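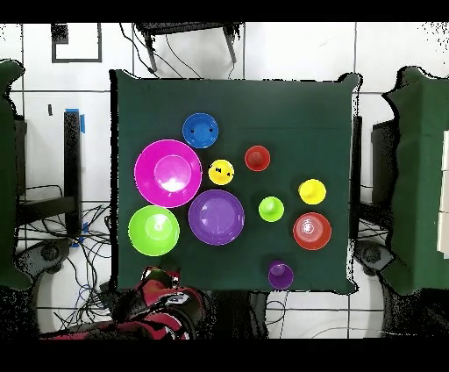 4.2 What riders told us about the last leg

I went into this part of the study thinking price would settle everything. The train from Gostgate to Jaltthorpe is cheaper than driving once you add parking, and I had a nice tidy chart to show it. Then I read the 132 survey forms from people who make the trip at least twice a month, and the chart looked a lot less useful.

What bothers them is the stretch after the train. Jaltthorpe station sits at the bottom of the hill, the beach is on the other side, and the Sutherland bus leaves 11 minutes after the train gets in if both are on time. When the train is late, the next bus is an hour off. Plenty of riders wrote in the margins about this (one filled the whole back page!), and I ended up coding those notes as a separate category, which I hadn't planned on.

Figure 4 plots total trip time against how often people said they'd drive instead. The curve stays pretty flat until the wait for the bus goes past 20 minutes, then it climbs fast. I should say that the right-hand end of the curve rests on very few forms, so I wouldn't lean on it much.

Figure 4. Total trip time, Gostgate to Jaltthorpe beach, and stated choice to drive.

I also checked the forms against 700 trips logged in the Plindik planner during June. The two sources agree on the wait but not on the walk - riders guess the walk over the hill is a good deal longer than the planner does. I come back to that gap in Section 5.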